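The question of who keeps their job when a service contract moves from one supplier to another has occupied a good deal of my working life. I set out in this post my understanding of the matter as it affects annual leave, which receives less attention than it should. The remarks are general and do not constitute advice on any individual case.

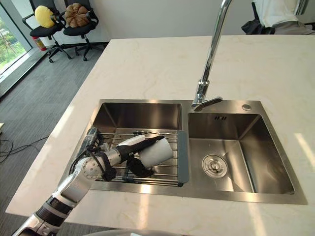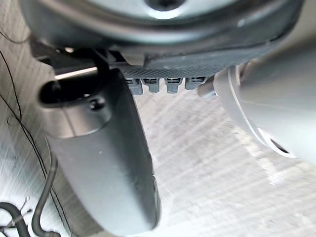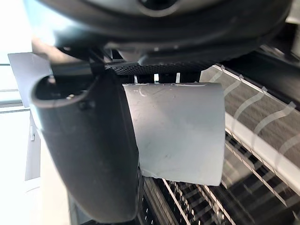 *Three views taken on the same occasion. The sink is in the first.*

## Leave that travels with the employee

Where a cleaning, catering or security contract passes to a new provider in this country, the staff assigned to it will in many cases transfer on their existing terms. Most managers are aware of this as regards pay. Fewer have considered the position on holiday that has been earned and remains untaken on the day of the change.

The incoming employer ordinarily inherits that entitlement. It cannot require the employee to begin again from nothing, and the outgoing employer cannot settle the matter by paying out the statutory days in cash, as the employment has not ended. An employee who had 20 days outstanding on the last evening under the old provider has 20 days outstanding the next morning under the new one.

I was reminded of this in December, when a contract for the Sedton offices passed from Wyss to Flarnon. The leave records supplied by the outgoing firm gave one combined total of 549 days for the whole workforce. No breakdown by individual was provided. Marisol Usuga, who was handling the transfer for the incoming side, wrote three times for the detail and received the same total on each occasion.

The difficulty was resolved from the payslips, which happened to carry a running leave balance in the bottom corner. It took the better part of two weeks. Had the balances not been printed there, each employee would have been asked to state a figure, with very little available to test it against.

## Booked leave

A separate point concerns leave already approved. One member of the Sedton staff had been granted a fortnight's absence by the previous manager and had paid £1,390 for flights. The new site manager had no record of the approval and had drawn up a rota with her name on every line of it.

My view is that an approval properly given before the transfer should be treated as if the new employer had given it. There may be room for argument where the approval was verbal, or where the old employer kept a right to withdraw it on notice. In this instance there was an email, and the rota was changed.

## What should be asked for

The information which the outgoing employer must provide is set down in law, and leave balances are not listed there as plainly as one would wish. I therefore suggest that a written request cover the following:

- the leave year which applies to each employee, as these may differ within one team
- days taken and days remaining, by name
- any days carried over, and the reason for the carry-over
- leave approved but not yet taken, with dates
- any local custom, such as a closing day which is not charged against the allowance

The last item is easily overlooked. At Lorkthorpe, 25 employees had for years been given the afternoon of Christmas Eve without deduction. Nothing in their contracts mentioned it. Urs Moser took the view that the practice had become a term through long use, and I am inclined to agree with him -- although the point was conceded before it could be tested.

I have also been asked whether the cost of inherited leave can be recovered from the outgoing provider. That depends on the commercial agreement between the parties and, where there is none, on the terms each has signed with the client. I intend to deal with indemnities separately.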